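Wrist camera grasp pose drifts when a cup is upside down

I'm running a pick node at 60 Hz control with detection on the wrist camera only. Task is nesting plastic measuring cups into a basket. With the rim up, the grasp lands fine. Upside down, the planner returns a pose on the bowl and the fingers close past the handle. Hand-eye calibration was redone on June 6, 2021 and the residual is small, so I don't believe it's the extrinsics. The segmentation model was trained on 2,314 labelled views.
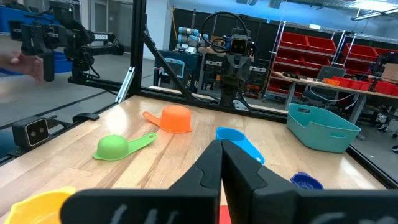

Nuria Hadgu

In that view the green and orange cups are both upside down and the bright blue one is on its side. The yellow is rim up but partly behind the left finger. I get a usable mask on green every time. The pose is what's wrong. Is there a standard way to handle this in Bernanik, or do I write my own grasp sampler?

Benjamín Salinas
Accepted

Your mask covers bowl and handle as one region, and the sampler takes the centroid. Rim up, there is an edge near the centroid for the fingers to straddle. Upside down there isn't, so it closes on a sloping wall. Split the classes: bowl, handle, rim. Then set

grasp.prefer = handle, rim
grasp.reject_angle = 4

The angle is in degrees. For a cup on its side, take the handle axis from the mask's long direction and turn the wrist to match before descending. Don't turn it during descent, the planner treats that as a new goal and replans.

Also mask out the fingers. Yours fill a good part of the lower image and the bright blue cup is partly behind them. A fixed polygon will do if you only detect at one finger opening.

Vicente Sepúlveda

I'd check timestamps first. We had roughly 170 ms between image and joint state and it looked exactly like bad calibration.

Lautaro Ulloa

same problem here with Marnent, went back to the old version and it stopped. didn't look into why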